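Über uns

Elstead ist eine Werkstatt für Handgreifer. Wir richten die Geräte ein, warten sie und setzen sie instand, wenn etwas verschlissen oder verbogen ist. Zu unseren Kunden gehören Labore und Entwicklungsabteilungen, die mit handgeführten Greifern Bewegungen aufzeichnen und diese Aufnahmen später für ihre Roboter verwenden. Derzeit betreuen wir 185 Geräte an drei Standorten.

Gegründet wurde der Betrieb von Ailbhe Mac Suibhne und Jarlath Scanlon. Beide kamen aus der Instandhaltung von Verpackungsmaschinen und hatten zunächst nur einen Raum in Fadlow gemietet, mit einer Werkbank, einer Ständerbohrmaschine und einem Regal für Ersatzteile. Der erste größere Auftrag kam von Mac Mathúna. Dort liefen die Greifer im täglichen Einsatz, und nach wenigen Wochen hatten die Gelenke so viel Spiel, dass die Fingerspitzen beim Schließen nicht mehr aufeinandertrafen. Aus der Reparatur wurde ein Wartungsvertrag, der bis heute besteht.

Wie wir ein Gerät einrichten

Ein Greifer kommt bei uns zuerst auf die Prüfplatte. Wir messen den Öffnungsweg der beiden Finger, prüfen jeden Gelenkbolzen auf Spiel und vergleichen links mit rechts. Bei einem Parallelgreifer müssen beide Seiten gleich weit laufen. Ist das nicht der Fall, liegt es meistens an einer Schraube, die zu fest angezogen wurde, seltener an einem verzogenen Hebel.

Danach kommen die Polster an die Reihe. Die gerippten Auflagen nutzen sich an der Spitze zuerst ab, vor allem bei glatten Folien und dünnen Tüten. Wir tauschen sie immer paarweise. Im vergangenen Jahr waren es fast 499 Paare. Alte Klebereste entfernen wir mit dem Kunststoffschaber, Lösungsmittel greift die Halterung an.

Zum Schluss wird die Kamera ausgerichtet. Beide Finger sollen im Bild sein, und zwar in geöffneter wie in geschlossener Stellung. Die Schrauben der Halterung sichern wir mit mittelfestem Lack. Das Kabel bekommt eine Zugentlastung und wird so verlegt, dass es beim Drehen des Handgelenks nicht spannt.

Probe in der Wohnung

Auf der Prüfplatte verhält sich ein Greifer anders als in einer engen Küche. Deshalb gehört zu jeder Einrichtung ein Durchgang mit Dingen aus dem Haushalt. Þórey Bundgaard hat dafür ein Protokoll geschrieben, das mit kleinen Verpackungen beginnt und mit Textilien endet. Geachtet wird auf den Gleichlauf der Finger, auf den Sitz der Polster und auf die Sicht der Kamera zwischen den Backen.

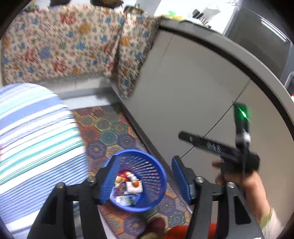
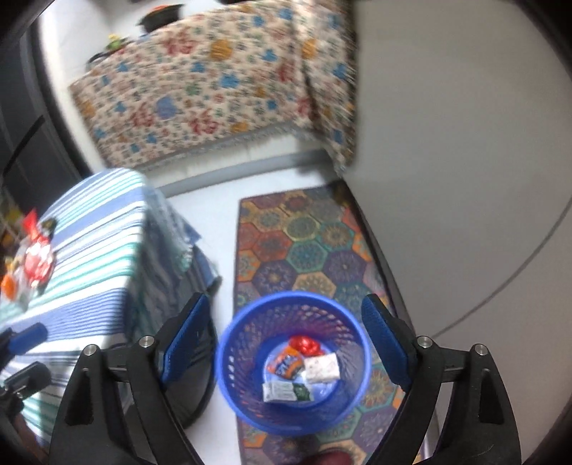

Blauer Korb mit kleinen Verpackungen, von oben zwischen den Greiferfingern aufgenommen

Das Protokoll bleibt beim Gerät. Wer den Greifer ein halbes Jahr später wieder auf den Tisch bekommt, sieht die alten Messwerte und muss nicht bei null anfangen. Eingetragen werden auch Kleinigkeiten wie ein knarrendes Gelenk oder ein ungewöhnlich schwergängiger Abzug.

Wartung und Reparatur

Unser üblicher Wartungsabstand beträgt drei Monate. Dabei werden die Gelenke gereinigt, die Bolzen neu gefettet und alle Schrauben mit dem Drehmomentschlüssel nachgezogen. Fett kommt nur sparsam an die Bolzen. Zu viel davon bindet Staub und Fasern, und davon gibt es in Wohnräumen reichlich.

Reparaturen nimmt Peadar Flanagan an. Bitte schicken Sie den Greifer vollständig ein, also mit Kamera und Kabel. Einzelne Finger können wir zwar prüfen, der Gleichlauf lässt sich aber nur am ganzen Gerät beurteilen. Ein Zettel mit einer kurzen Fehlerbeschreibung reicht. Geräte mit gebrochenem Hebel gehen an unsere Außenstelle in Killow, dort steht die Fräse.

Schulung

Viele Arbeiten können die Anwender selbst erledigen. Eamon Nic Aodha zeigt in einem Kurs von einem halben Tag, wie man Polster wechselt, Spiel erkennt und die Kamera nach einem Stoß wieder ausrichtet. Wir kommen dafür in den Betrieb oder schulen in Fadlow. Werkzeug ist vorhanden, eigene Greifer dürfen gern mitgebracht werden.

Kontakt

Die Werkstatt in Fadlow ist vormittags besetzt, nachmittags sind wir oft bei Kunden. Anfragen zu Wartungsverträgen beantwortet Ailbhe Mac Suibhne, Fragen zu laufenden Reparaturen Peadar Flanagan. Bitte geben Sie die Gerätenummer an, sie steht auf dem Deckblatt des Protokolls.

Stand: 26. März 2023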